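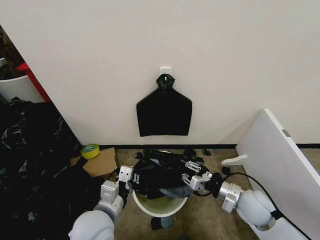
4.3 Bags on hooks, bags in heaps

I went into this part of the study thinking the bin would be the interesting object, and I came out of it mostly wanting to talk about bags. We had 21 households in the Plodau sample, and in every one of them I asked the same dull question: when you take a full bag out, where does the next one come from? People laughed at me, and then they talked for ages.

The answers sorted themselves into two camps pretty fast. Some people keep their bags in one fixed spot and go to it without looking (under the sink, a drawer, the bottom of the bin itself beneath the liner). Others have what Haf Yorath, who did half the visits with me, started calling "the drift," meaning bags that have wandered away from wherever they were first put and settled somewhere handy. I resisted the word for a while, but it stuck, and it's the one we use in the coding sheet.

Figure 3 is the setup I keep coming back to, because it has a bit of both. There's a black garbage bag up on the off-white wall, knotted at the top and looped over a small white adhesive hook, and then a big heap of black bags over by the doorway. Same color, same sort of thing, two completely different ways of keeping it! The one on the hook hangs well clear of the carpet and you could find it from across the room. With the heap you'd have to dig, and you'd have to know what you were digging for.

That second point matters more than I expected. A black bag in a pile of black bags tells you very little about itself. It might be a fresh liner somebody shook open and gave up on, or it might have three coat hangers and an old lampshade in it. Participants told us over and over that they'd picked up a bag to use and found something inside, or (much worse) thrown one out and remembered later. Deepika Marar has argued to me that this is a labeling problem. I think it's a place problem. If the empties have a place and the full ones have a different place, you don't need a label, and I've yet to meet a household that would keep labeling garbage bags past the first week anyway.

Now the bucket. I'd coded buckets as cleaning equipment in my first pass and I was wrong to, so the whole category had to be redone in August. Plenty of people use an ordinary bucket as a bin, and the white one in Figure 3, with a crumpled black bag draped over it and partly stuffed inside, is a good reminder of why the two can't be pulled apart by shape. What makes it a bin is the bag. What makes it a bad bin, according to nearly everyone who uses one, is the fit. A big bag in a small bucket leaves a great bunch of plastic standing up above the rim, and the opening ends up somewhere in the middle of it, and you have to fold the excess down over the outside before you can drop anything in. Leonilde Vilela (who has far more patience than I do) timed this step separately from the rest of the liner change, and we report it as "cuffing" in Section 5.

We saw four ways of dealing with the extra plastic:

Folding it down over the rim in one wide cuff. The most common, and it slips.

Twisting the slack and tying a small knot on the outside of the rim. Holds well, but it has to be undone later and people hated that.

Taping it. Rare, and usually a one-time fix that never got repeated.

Leaving it. More common than anyone admitted in the interview.

I'd love to say the tape in Figure 3, the yellow roll with the teal-green core lying by the cardboard box, belongs with the third group, but I can't tie it to the bucket, so it went down as a nearby object along with the box. We tried to be strict about this. An item only counts as part of the waste routine if somebody told us it was or we watched it being used that way. Being on the same bit of floor isn't enough, however tempting.

One last thing on hooks. Dénes Balogh asked after an early draft whether a knotted bag on a hook is really storage at all, given that you have to undo the knot before you can use the bag. Fair question. I put it to the households who hang theirs, and the knot didn't bother them much. They liked seeing the bag. A couple of them hang the next liner up as soon as the last one goes in, so the hook works as a kind of reminder too: if it's bare, go get another. I've coded these as "staged" and kept them apart from "stored," and the 10 cases where the two of us coding disagreed are listed in the appendix with both codes left in.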